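Mornby Open Day Recordings

Data card, last edited January 7, 2025

Summary

Recordings made during the October open day at the Mornby lab, where visitors were shown how hand-held grippers are used to collect demonstrations for robot learning. The set has 566 episodes. Ah-rin Choo ran the demonstrations and Aldo Colombo prepared the files.

How the day ran

Visitors came in small groups from Cikholm and Lamont. Each group watched a full recording first, then anyone who wanted to could try a pair of grippers. Visitor attempts are in the folder "guests" and staff episodes are in "staff". There are 185 guest episodes.
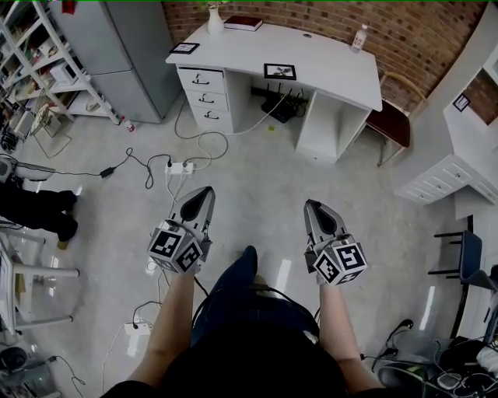
Guest episodes are less even than staff ones. Many start late or include a pause while someone asks a question. We left these in and set the "pause" field to 1. Audio was removed from all files.

Contents

episodes/staff
episodes/guests
calibration
notes.txt

Each episode is capped at 1,800 steps. Longer takes were split, and the parts share an episode number.

Known problems

Left and right are swapped in the first calibration file. Use the second one.
Timestamps in "guests" restart at zero after a split.

Use

Free for research and teaching. Please cite as Mornby Open Day Recordings. The loader is in the Zolura repository, under tools.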